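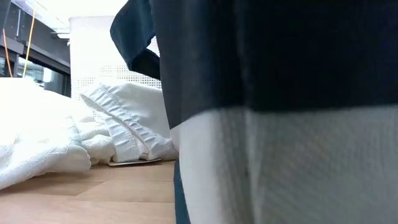
Ninden Laundry Basket and Liner

Category: Home / Laundry Room / Baskets & Hampers

The Ninden is a large white plastic basket with a woven-look wall and a smooth band along the top. It is made to stand on a table while you fold, and it comes with or without the Clarngate fabric liner.

The basket is 620 mm long and 500 mm wide, and 264 mm deep on the inside. Measure your shelf before you order — the rim is wider than the base, and most of the returns we get are from people who measured the bottom of their old basket. The handle openings are cut right through the wall, so there is nothing to snap off. Small socks can find their way out of them if you fill the basket to the top.
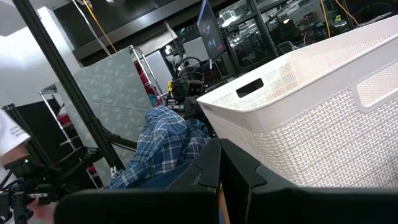

A checked shirt, a few towels and a set of bed linen go in together without being pressed down. For shirts you don't plan to iron, lay them on top and fold them first. The textured wall won't catch ordinary cotton, but we would keep fine knits in the liner.

The liner lifts out and can be machine washed at a low setting. Wash it by itself the first time. Please don't tumble dry it — the drawcord shrinks faster than the cloth does. The basket only needs a wipe with dish soap and warm water.

Ea Dalsgaard redrew the rim for us in March. The old one was narrower and dug into the fingers when the basket was full. Old and new baskets still stack, with the newer one on the bottom. Liners fit both.

Sold singly or in cartons of 20 for guest houses and laundries. Carton orders ship from our Pacheco warehouse and need a daytime delivery address. For spare liners or mixed cartons, write to Halfdan Lauritsen at the order desk and give the size printed on your packing slip.

We use cookies to remember your cart. Accept | Settings

Contact Rokau Home Goods | Shipping & Returns | © Rokau | Back to top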